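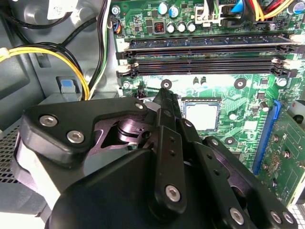 Irarell Reports Results of Wrist-View Training Method for Desktop Computer Disassembly

TRIRNHAM, Jun 12, 2023 - Irarell today released results from a study of robot learning for the disassembly of used desktop computers. The study tested whether a robot arm can learn to work inside an open computer case using only the view from a small camera at its wrist, with no fixed camera over the bench and no computer model of the machine being taken apart.

In trials at the company's Trirnham laboratory, a control policy trained on 3,699 recorded demonstrations completed 840 of 1,000 test attempts without human help. A comparison policy, trained on the same demonstrations but supplied with an overhead view in place of the wrist view, was stopped early in testing after repeated contact with cable bundles. Its results are listed separately in the technical report and are not used in the figures given in this release.

Background

Desktop computers arrive at recycling sites in mixed condition. Case layouts differ between makers and between production years from the same maker. Power and data cables are often routed by hand and rarely lie in the same place twice. Expansion cards, drive bays and cooling hardware limit the directions from which a tool can reach the motherboard.

Most automated lines deal with this by shredding the unit and sorting the pieces. Shredding is fast, but parts that could be tested and used again are lost, and boards are mixed with steel and plastic. Manual disassembly keeps the parts whole and is slow. The study looked at the steps between these two methods, where a part has to be reached, gripped and pulled clear of the case without damage to the board around it.

Earlier work by Irarell used an overhead camera and a library of case models. That system performed well on units in the library. On units outside it, the arm and gripper often blocked the camera at the point of contact, and position errors of a few millimeters were enough to miss a latch. The present method was developed to remove both limits.

Method

The new method, named Bendden, takes two inputs: the wrist camera image and the joint positions of the arm. The gripper stays in view during the whole of a task. The policy learns the position of the fingertips relative to nearby parts directly from the image, so no separate calibration between camera and gripper is needed when a finger is replaced.

Demonstrations were collected by trained operators who guided the arm remotely. Each demonstration covered one of four tasks:

Releasing a memory slot latch
Removing a memory module
Disconnecting a power connector from the motherboard
Moving a cable bundle away from a marked part

Operators were asked to work at their own speed and to leave small mistakes in the recording if they could be corrected. Recordings with a correction were kept in the training set and labeled. Recordings in which a part was damaged were removed.

Training is carried out in two stages. In the first, the policy learns to predict the next short segment of arm motion from the current image. In the second, the labeled corrections are given more weight, and the policy is trained on image pairs taken just before and just after each correction. The second stage adds no new recordings and runs on the same hardware as the first.

The policy outputs a short segment of motion and then takes a new image before the next one. If the predicted motion changes sharply between two segments, the arm slows down. If the change continues, the arm backs out along the path it came in on and tries again from a higher position. A task is ended after three such retries.

Test Conditions

Testing used 30 desktop units that did not appear in the training data. The units were opened by hand before each session, and the side panel and CPU cooler were taken off. No other preparation was made. Cables were left as found, and expansion cards stayed in their slots.

Each attempt began with the gripper outside the case at a random starting position. An attempt was scored as complete if the task was finished, the arm returned to its starting position, and a visual check of the board found no new damage. Partial results were scored as failures. Lighting in the test area was the normal ceiling lighting of the laboratory and was not adjusted between units.

Results

The highest completion rate was recorded for the release of memory slot latches, followed by removal of memory modules. Disconnecting power connectors was less reliable, mainly on connectors with a stiff locking tab facing the wall of the case. Moving cable bundles had the lowest rate of the four tasks. Bundles held by a tie to the case frame accounted for most of the failures in that group.

Without the second training stage, the policy reached the target part nearly as often but recovered from a poor grip much less often. The study team takes this as evidence that the labeled corrections improve recovery more than they improve approach.

No test unit had its CPU socket damaged during an attempt. The sockets were uncovered throughout testing, and contact with them was treated as a separate safety measure. The force limit on the arm was reached on several attempts, in each case while pulling on a connector.

Limits of the Study

The results apply to open, full-size desktop cases lying flat on a bench. Small-form-factor machines and laptops were not tested. The method does not remove screws, and the present gripper has no tool for doing so. A person is still needed to open the case and to take off the cooler.

Time per task was recorded but was not a goal of the work. The policy is slower than a trained person on all four tasks. The company makes no claim about operating cost on the basis of these trials.

The wrist view also has known weak points. When a dark finger passes in front of a dark part, the policy is more likely to slow down and retry. Strong reflections from bare metal inside the case have a similar effect. Both are covered in the technical report - with image samples from failed attempts - in the section on error sources.

Gripper Hardware

The gripper used in the study was built at Irarell from flat black plates and brackets joined with hex socket screws. The plates can be changed with a single hand tool. The narrow finger was chosen after early trials in February, when a wider finger could not pass between the memory slots and nearby cables on some units. Drawings of the finger plates will be included with the report.

Next Steps

A second phase of the work will take place at the Do sorting site, where the arm will be placed next to an existing manual disassembly bench. The aim of this phase is to measure how completion rates change when units arrive in the order they come off the truck and when dust has not been cleared from the case. The four tasks will stay the same. A fifth task, removal of expansion cards, is in development and will be tested separately at Trirnham.

Irarell also plans to study whether a policy trained on one gripper can be moved to another of different shape with a small number of added demonstrations.

Availability

The technical report, the task definitions and the scoring sheet used in the trials are available from Irarell on request. Part of the demonstration set will be released for research use once operator information has been removed from the recordings. Test recordings will not be released while the second phase is under way.

About Irarell

Irarell develops robot control methods and gripping hardware for the repair, reuse and recycling of electronic equipment. The company is based in Trirnham.

Media Contact

Irarell Press Office, Trirnham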